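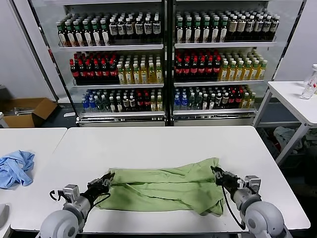
A buyer at Stondbridge asked whether the Climau flat-sheet dryer would take a full-width cotton cloth without pre-folding, and reported that the old drum unit had left hard creases along every hem. It will, up to the bed width of the model ordered. Hems should be fed leading edge first.

Climau 80 flat-sheet dryer

The Climau 80 is a floor-standing dryer and finisher for table linen, tea towels and light sheets. Cloth is carried on a felt belt over a heated steel bed, then released on to a rear tray. The bed is controlled in 8 zones, each with its own sensor, so a narrow load does not overheat the unused side.

Specification

Bed width: 1,709 mm
Overall length with tray down: 2,916 mm
Maximum bed setting: 80 °C
Heating: electric
Supply: three-phase, isolator not included
Belt: needle felt, replaceable from the front

Fabrics

Cotton, linen and cotton-polyester blends. Not for waxed, rubber-backed or quilted goods. Starch may be used, but the bed must be wiped down at the end of the shift – residue marks pale cloth first.

Siting

Allow clear access on the control side for belt changes. The exhaust spigot is at the rear left as standard; rear right must be stated when ordering. The floor must be level across the feet.

Spares and service

Belts, sensors and tray springs are held by Trerkero. Bed re-coating is carried out by Dovhaniuk and the bed must be sent in bare, with sensors removed. The works closes for part of August. Older beds with the bolted end plate need adaptor kit B – quote the serial plate when ordering.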